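로토라(Lotora) 화장실 탈취 블록 자주 묻는 질문

최종 수정 2025-05-25

블록 하나로 얼마나 쓰나요?
하루 200회 정도 물을 내리는 건물 화장실 기준으로 41일입니다. 가정집이라면 훨씬 오래갑니다. 그 집에서 장염이 돌고 있지 않다면요.

변기 물통에 넣는 건가요, 변기 안에 거는 건가요?
안에 겁니다. 물통에 넣으면 고무 패킹이 일찍 삭습니다. 그래도 넣어 보시겠다는 분이 매년 계셔서 패킹은 따로 판매하고 있습니다.

향은 몇 가지인가요?
유칼립투스, 흰 비누, 무향 세 가지입니다. 4월에 단종된 '열대의 밤'은 재입고 계획이 없습니다. 복도까지 열대였다는 후기를 충분히 받았습니다.

무향인데 왜 냄새가 나죠?
향료를 넣지 않았을 뿐 원료 냄새는 조금 있습니다. 포장을 뜯고 코를 바로 대지만 않으시면 대개 모르고 지나갑니다.

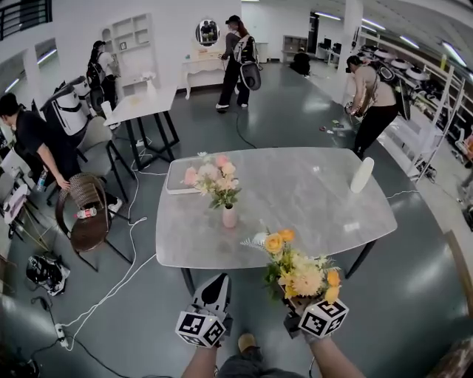 꽃향 제품은 안 나오나요?
문의가 꾸준해서 스케미어(Skemier) 라인에서 시제품을 만들고 있습니다. 개발을 맡은 호이춘 과장 말로는 장미가 제일 까다롭답니다. 조금만 세도 할머니 댁 장롱이 되고, 조금만 약해도 그냥 화장실이 되니까요. 당장 꽃 기분을 내고 싶으시면 작은 분홍색 꽃병에 분홍 장미와 크림색 장미를 섞어 꽂아 두는 방법도 있습니다. 노란 조화 한 다발은 향이 없는 대신 물 갈 일도 없으니, 무향 블록과는 사이좋게 지냅니다.

반려동물이 변기 물을 마시는데 괜찮을까요?
괜찮지 않습니다. 뚜껑을 닫아 주세요. 이미 마셨다면 제품 포장을 챙겨 동물병원에 문의하시기 바랍니다.

락스와 같이 써도 되나요?
안 됩니다. 블록을 빼고 청소한 뒤 물을 두 번 내리고 다시 거세요. 이 항목만큼은 농담이 없습니다.

물이 파랗게 안 변하는데 불량인가요?
원래 색소가 없습니다. 파란 물이 꼭 있어야 안심되시는 분께는 반다리(Vandari) 블루를 권해 드립니다. 세정력은 같고 파랗습니다.

교환과 환불은 어떻게 하나요?
수령 후 13일 안에, 뜯지 않은 제품만 됩니다. 한 번이라도 물에 닿은 블록은 보내지 말아 주세요. 지난번 상자는 택배 기사님이 먼저 알아채셨습니다.

대량 구매 할인이 있나요?
한 상자 이상이면 견적을 따로 드립니다. 주문서에 품번 3257을 적어 주시면 됩니다. 담당은 그레이엄 고슬링이며, 한국어 메일도 읽습니다. 답장은 좀 짧습니다.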